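Teaching the planner to give up sooner
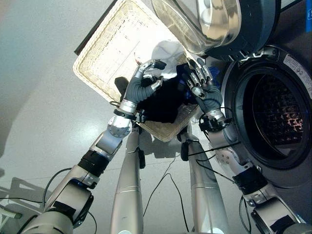 Both hands over the laundry basket, washer door open.

Tincuța Radu has been on the grasp planner at Drarkard since February and talks fast. Black cloth is the worst, she says. "Depth goes to mush. You get one blob and the planner thinks its one garment."

Her fix: three candidate grasps, scored, then stop. The old version tried 200. "It just sat there thinking. Awful."

And the door? Modelled as a keep-out zone, glass included, becuase the cameras see straight through it. Dorin Anghel wrote that bit. "Ask him about the hinge. Or don't."

Next up, replanning mid-reach. Roughly 458 logged runs to get through first.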